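3.2 What people told us about their floors

I should say up front that I came to this study as somebody who hates mopping, so when Hajnalka Bozsik first showed me the diary forms from the Brirncombe households I figured I already knew what was in them. I was wrong about nearly everything! We had 69 homes on the list, and 60 of them sent back a diary we could use, which made both of us very happy (my last diary study lost half its people before the second week).

The question was a plain one: when do people decide a floor needs cleaning? Earlier work by El Ouafi treats it as a matter of habit, so Saturday comes and out comes the bucket. Our diaries don't look like that. In 35 homes the most common reason written down was light. People wrote things like "sun came in and I saw it all" or "looked fine until the afternoon." One woman in the Cinley apartments moved her whole cleaning day around because her living room faces west and she couldn't stand to see the dust at four o'clock.
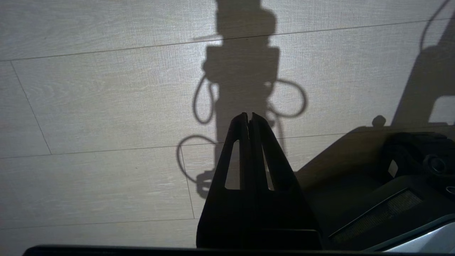 Pale floors came up again and again in these entries. I had expected dark boards to get the most complaints, and in the hallway entries they did, but people with light floors wrote longer and crankier notes, mostly on hair and crumbs along the seams. Hajnalka thinks this is partly a question of when the floor was bought. If you picked a pale floor to make a room feel bigger, you look at it more, and you mind more. I like that idea, though our forms only asked for the age of the floor in the second round (my fault, I left it off the first printing), so we can't test it properly.

The second thing was guests. We coded 21 diaries as "visitor driven," meaning that most cleaning happened the day before somebody came over. These households weren't messier by their own ratings, and they used the word "relaxed" a lot. One of them skipped most of August and then wrote three full pages before a birthday dinner. I'd happily have read three more.

We come back to the entries on direct sun in Section 4. 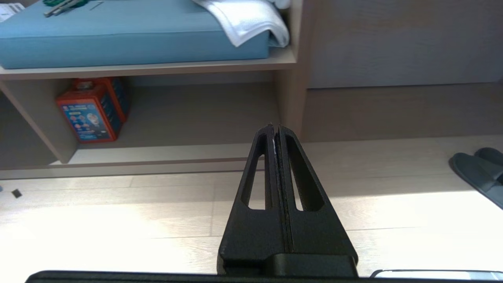

Figure 2. Pale floor in sunlight, seen behind and through two slotted black fingers.

Rugs muddied things a bit. Ama's scale, which we borrowed for the ratings, asks about "the floor" as if a room had just one, and several people crossed that out and wrote in their own version. We kept those answers and scored the bare part only. Whether that was the right call I'm still not sure, and Hajnalka would have dropped them.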